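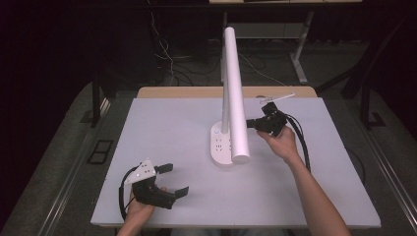 Print this article | E-mail this article

Skumel revises desk lamp line, moves to cylindrical head

Skumel has released a revised version of its small desk lamp, the first change to the product's basic layout in three years. The new model, sold under the name Brudus, replaces the flat shade of the earlier lamp with a long cylindrical head carried on a slender vertical stem. It is offered in white only.

The company said the redesign was prompted by returns data from dealers. The most common complaint about the earlier lamp was drift at the joint, where the shade sank slowly under its own weight over a period of weeks. The second most common was tipping when the shade was pulled forward past the front of the base.

Both problems were addressed in the layout of the new model, according to product manager Ruth Palomino. The head can be set close to parallel with the stem, which keeps most of the weight over the base when the lamp is not in use. When it is swung out, the load on the joint is lower than before.

"The old shade was wide and thin and most of its mass sat at the far end," Palomino said. "A cylinder of the same output is shorter from the joint out, and people take hold of it in the middle. That puts much less twist on the hinge."

The base is an oval. A single round button handles power and dimming - a short press switches the lamp on or off, and a long press runs through the brightness range. The last setting is kept when the lamp is unplugged. The earlier model used a rotary dimmer on the cord, which some buyers found hard to reach once the lamp was set up at the back of a desk.

The light source is rated at 300 lumens at full output. It is not user replaceable. Skumel said it had considered a standard bulb socket and rejected it on grounds of head diameter.

The hinge was developed with Trondell, a parts maker that also supplies the stem. It uses a friction washer in place of the spring in the older lamp, and there is no tension screw to adjust. Trondell tested samples through repeated raising and lowering of the head, then left them at the horizontal position for 34 days. The company reported no measurable drop in the samples that went into the final design. An earlier washer material failed the same test and was dropped in December.

A separate round of handling checks looked at how the lamp behaves when it is adjusted from different sides of a desk. Palomino said the base stayed in place on painted board and on bare wood, but slid on glass when the head was pushed quickly. A softer foot pad has been added to production units as a result. Lamps from the first batch have the harder pad, and owners can ask for a replacement set at no charge.

Setup is limited to attaching the stem to the base. The stem goes in with the cable notch facing the rear and is turned until it stops. The instruction sheet warns against lifting the lamp by the head, and against forcing the head past its upper stop. The lamp should be switched off and allowed to cool before it is wiped down, and only a dry cloth should be used on the base.

Dealers have asked whether the older shade can be exchanged for the new head. It cannot. The stem diameter has changed, and the wiring passes through the hinge by a different route. Skumel will continue to supply shades and cords for the earlier lamp for 12 months, after which remaining parts will be sold through Simanjuntak, its distributor for discontinued items.

Simanjuntak will also handle regional stock of the new lamp. Orders ship in cartons of 20, and smaller quantities are available from local dealers. The company did not give a retail price, saying that it would be set by each dealer.

A clamp-mounted version is under study. Palomino said the stem would be unchanged but the button would have to move, as there would be no base to hold it. She gave no date for a decision. A second color is also being discussed - dealers have mostly asked for black - but it will depend on sales of the white model.

Contact us | Copyright Skumel. All rights reserved. | Back to top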